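4. Repeated folding of multi-ply paperboard

The earlier sections dealt with a single fold. A single fold is what most converters care about, because a carton is usually creased once, folded once and filled. But many boards are opened and closed again through their life, and the published work on how a crease ages is thin. This section reports what happened when we kept folding.

Paper and board are so common in packaging and tableware (Figure 4) that it is easy to forget how complex they are inside. A board is a stack of fiber mats, each one laid down wet, pressed and dried, and each one bonded to its neighbors by little more than the contact between fibers.

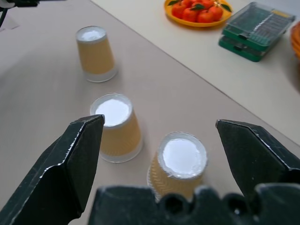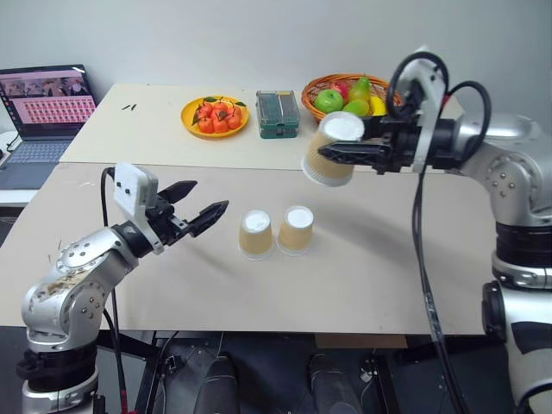

Figure 4. Paper cups on a table, two views.

What a crease does to such a stack has been known in outline for a long time. The creasing rule presses the board into a groove, and the plies near the middle slip over one another and partly let go. When the board is then folded, the loosened plies bulge toward the inside of the bend. The outer ply does not have to stretch as far as it would in a solid sheet, and so it does not crack. A good crease is a controlled kind of damage. The question for repeated folding is whether the damage stays controlled.

4.1 Boards and preparation

We tested 11 boards. All were made at the Flerthorpe pilot line from the same batch of pulp, so that differences between them could be put down to the number of plies and the pressing, and the pulp itself could be left out of the argument. The boards fall into two families. Those in the Sukar family have a bulky middle made from coarse, stiff fiber, with thin dense plies on either side. Those in the Plutow family are the same all the way through. The names come from the two former sheets in the line's recipe book and have no other meaning.

Strips were cut with the long side in the machine direction, and again with the long side across it. They were creased with a rule 2 points wide against a matched groove. Crease depth was set once for each board, by the usual method of deepening the crease until the first fold showed no cracks in the outer ply under a hand lens, and then left alone. We considered setting one depth for all the boards and decided against it. A depth that suits a bulky board will cut a dense one.

After creasing, the strips rested in the conditioning room overnight. Strips that had been dropped, bent by hand or touched along the crease line were thrown out. This cost us more strips than expected in the first batch, until the racks were changed.

4.2 Folding procedure

Folding was done on the Zupan bench folder, which clamps one half of the strip and swings the other half through a right angle and back. The machine records the moment at the clamp through each swing. Its speed was kept low. At higher speeds the free half of the strip flaps at the end of the stroke, and the moment signal then says more about the flapping than about the crease.

Each strip was folded 4,000 times or until the two halves separated, whichever came first. The folder was stopped at set points so that the crease could be looked at from the side. At those points a few strips were also taken out for good, embedded in resin and cut across. A strip that has been embedded cannot go back on the folder, so the cross sections come from sister strips and do not show one crease growing older. Readers should keep this in mind when looking at the sequence of sections in the supplementary file.

The air in the test room was held steady. Moisture has a strong effect on all of the results in this paper, and a board folded in damp air behaves almost like a different board. The damp results are in Section 5.

4.3 How the folding moment changes

In every board the peak moment fell steeply over the first few folds and then leveled off. The steep part is the opening up of the plies that the creasing rule had loosened but had not fully parted. Once they are apart there is little left to open, and each further fold mostly bends plies that are already free to slide.

After that the two families went separate ways. The Plutow boards stayed on the level part for a long time and then dropped with almost no warning. The Sukar boards never really had a flat part. Their moment kept slipping down, slowly and fairly evenly, through the whole test. At the end of the test most of the Sukar strips were still in one piece, with a hinge so soft that it would be of no use in a carton that is meant to spring shut. Most of the Plutow strips had failed, but until shortly before they failed they had kept a firm hinge.

Which of these is better depends on the job. For a lid that has to stay attached, the slow loss is the safer one. For a display box that is opened often and has to look crisp, the sudden failure may be a price worth paying, as long as it comes after the box is likely to be in use.

Direction mattered less than we had assumed. Strips folded against the machine direction had a higher moment at the start, as expected, but the shape of the curve was the same. The one exception was the densest Plutow board, where strips cut across the machine direction failed much earlier than the rest. We have repeated this with fresh strips and got the same result. We do not have a full explanation. One guess is that the drying of this board leaves it with more built-in stretch in one direction, and that the outer ply starts the test with less to give.

4.4 What the cross sections show

In a fresh crease, both families show a small number of long gaps between plies, near the middle of the thickness. Later sections of the Plutow boards show the same gaps, a little longer, and nothing much else. Then, in sections taken close to failure, there are breaks running through the outer ply. The damage seems to stay between the plies until the outer ply gives way, and from there it goes straight through.

The Sukar sections are messier. Besides the long gaps there are many short ones inside the bulky middle ply, at all angles. They are present early and they become more common as folding goes on. In the latest sections the middle ply at the crease has turned into something like a loose wad, held between two skins that are largely whole. Fibers cross the gaps in many places. Some of them are pulled tight and some hang slack.

We think these crossing fibers account for the slow decline. Each of them carries a small load, and when one pulls out or breaks, its load is shared by others close by. There is no single ply whose failure ends the test. The same idea has been used for other layered and fibrous materials, and board may be a cheap place to study it, given how easily a sheet can be made with a chosen structure.

A word of caution. Resin shrinks as it sets, and it can open gaps that were not there or close small ones that were. We checked this by embedding unfolded, uncreased strips of each board in the same way. The Plutow checks were clean. Two of the Sukar checks had a few short gaps in the middle ply, so the early Sukar sections probably overstate the damage. The later sections have so many more gaps that the trend is not in doubt.

4.5 Effect of crease depth

Depth was not a planned variable, but a setting error in one batch gave us a set of strips from four boards with creases deeper than intended. We folded them anyway. In the Sukar boards the deeper crease lowered the moment from the start and made no clear difference to when, or whether, the strip failed. In the Plutow boards it brought failure forward a good deal. A dense board has no soft middle to take up the extra depth, and the rule presses directly into the ply that will later have to carry the bend.

This suggests that a converter who expects a box to be opened many times should crease a dense board as lightly as the first fold will allow -- lighter, perhaps, than would be chosen for speed on the folding line. We have not tested shallower creases and cannot say how far this goes before cracks appear on the first fold.

4.6 Comparison with the single-fold measure

The crease ratio from Section 3, taken from one fold, ranks the boards within each family quite well. It puts the boards in close to the same order as the moment left at the end of the long test. Across the two families it fails. A Sukar board and a Plutow board with the same ratio can behave in opposite ways, for the reasons given above. Anyone using the ratio to choose a board for repeated folding should compare like with like, or run the long test on a few strips, which with the Zupan folder takes patience but very little attention.

Author contributions for this section: Z. Gashi and R. Spahić made the boards and ran the folding tests. S. Lyons prepared and read the cross sections. P. Mujić wrote the section with comments from T. Yordanov.

Contact the corresponding author: Teodora Yordanov | Posted 2024-08-11 | Copyright the authors | Back to top

Related items
Section 3: The crease ratio as a single-fold measure
Section 5: Folding in damp air
Supplementary file: Cross sections by fold count
Bulk, density and bending stiffness in pilot-line board
Resin embedding of soft fiber sheets: a short guide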